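Home | News | Opinion | Events | Members | Contact

What an open day ought to measure

Most robot demonstrations are arranged so that the visitor leaves with one number. At the Birkeck open day in May the number was 90, being the percentage of successful placements the group reported for its manipulation policy. It was on the poster by the door, on the first slide and on the handout. I have no reason to think it was wrong. My complaint is that it was the least useful figure in the building, and that the people who produced it know this better than I do.

The event ran on a Saturday, from ten in the morning, on the ground floor of the Dilesby site. There was a talk by Ashok Ahuja, who runs the simulation side, then a session in which visitors could watch the system work in simulation on a large screen and ask for runs to be repeated. The hardware cell was open in the afternoon. I spent most of the day at the screen, which was the quieter half of the programme and the more instructive one.

The task is simple to state. A single arm with a parallel gripper works at a table, picks up a small object and places it in a bowl. The software stack is called Erkora. It takes camera views and joint positions as input and gives short sequences of motion commands as output. The simulated rooms are built from scanned furniture and stock models, with the lighting and the layout of the table changed between runs. The policy had been trained on 4000 recorded episodes, of which 2000 were made entirely in simulation.

Ahuja's case for the simulator was economic. A simulated episode needs no one to reset the table, and a bad grasp breaks nothing. He was careful to add that contact is modelled only approximately, and that friction at the fingertips is the weakest part. I thought this was a fair account. It was also the point at which the talk should have slowed down, and it moved on to the next slide. 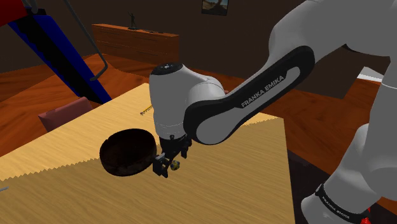
Consider what has to go right in a placement of this sort. The fingers must close on a rounded object at a height where they have enough surface to hold it. The wrist must then keep an angle that allows both fingers to clear the rim of the bowl. The release must happen when the object is over the opening, and it must be gentle enough that the object does not bounce out. A failure at any of these stages is scored as zero. A placement that was one millimetre from failure at every stage is scored as one. The success rate treats the second case as identical to a clean run, and anyone planning to use such a system would want to know the difference.

I asked whether margins were logged. They are. The simulator knows the position of every body at every step, so clearance between finger and rim can be read off directly, as can slip between finger and object. This is the great advantage of simulation as a test bench, and it deserves more attention than the cheapness of the episodes. A real cell needs extra sensors to recover a rough estimate of the same quantities. Here they come free, and they were not on the poster.

Brijesh Malhotra, who was operating the console, was willing to show more. At my request he ran the same starting layout 7 times, changing only the random seed. The runs shared a goal and little else. The approach direction varied, and so did the point at which the wrist began to turn. I found this far more informative than the headline rate. A policy that gets to the same result by several different paths may be robust, or it may be undecided. The way to tell is to move the bowl a small distance and look at which paths survive. We did not have time for that, as the next group was waiting.

There is a standard defence of the single figure, and I have heard it in several laboratories. Visitors are not specialists, the defence says, and a table of clearances would lose them. I do not accept it. The visitors at Dilesby included people from warehousing and food packing, who deal with tolerances every working day. Nigam, a packaging firm, had sent its line engineers. They did not ask about the success rate at all. They wanted to know how long a recovery takes after a missed grasp, and whether the arm stops or tries again. The reply was that it tries again, with a limit of up to 7 attempts. That rule matters a great deal to the meaning of the headline, and it was given only in answer to a question. I was not able to establish whether a placement made on a late attempt is counted in the same way as one made on the first.

I would also argue for showing untidy rendering without embarrassment. Ahuja apologised more than once for visual quality. He need not have done so. Rough edges on a rendered table have no bearing on whether the collision geometry underneath is sound, and a polished picture can hide a poor contact model very well. Visitors should be encouraged to ask which of the two they are being shown. A toggle between the rendered view and the collision shapes would settle it in seconds — most simulators provide one already.

My proposal for next year is modest. Keep the poster and keep the percentage, but print beside it the retry limit, the share of placements made at the first attempt, and the distribution of the smallest clearance in each run. Put the failed runs on a second screen, in the order they occurred, with no selection. Give the console session an hour and let the visitors choose where the bowl goes.

The afternoon session with the hardware was well run and crowded. I saw four placements from the back of the room, all successful, and could not judge the clearance on any of them.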